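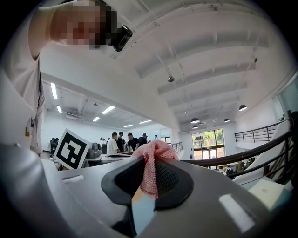 I have been told three times now that the arms will not replace anyone. I believe it about as much as I believed the e-mail about the new parking.

For those who haven't followed the earlier posts, I pack returns for Pukcombe. Things come back, we check them, fold them or wipe them down, and they go out again. Last October the company signed with an outfit called Zorkex, and the first arms are supposed to be on our line by summer. Until then, people are teaching them. You take a gripper by the handle, pick the thing up with it, put it down, and do it again. The target is 315 good runs a shift. A run where you drop the cloth doesn't count, and neither does one where you were too fast.

That last part bothers me. I was always quick. Folding is the one thing I was ever praised for here, and now I am asked to do it slowly and cleanly so that a machine can follow. Cloth is the worst. With your own fingers you feel when you have two layers. With the gripper you guess, look, and go in again.

My wrist started complaining after 2 weeks of it. The answer was a leaflet with stretches.

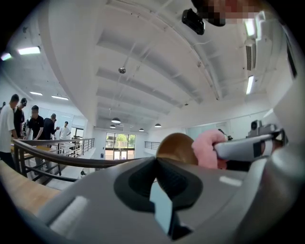

Montes wrote under my last post that I am making a drama out of it, that the old line wrecked people's backs for years without anyone blogging about it, and that standing around a table with a gripper beats lifting boxes any day. Fair enough about the backs. I did four years of boxes and I don't miss them.

But the boxes didn't learn anything from me. I asked at the Monday meeting what happens to our jobs once there are enough runs, and the answer was that new roles will "open up." Which roles, how many, at what pay? They'd get back to us. There was a one-time bonus of 3000 for signing up to the teaching, before tax, and I took it, so I can't act too pure here.

What I'd like is something on paper. If my hands are in the training, put down what I get when the training is done. I've sent that question in twice and I'll post the reply when there is one.

Related posts
The new parking, part two
What Cakus promised us and what we got
Gloves that don't fit

Contact | © 2022 | Back to top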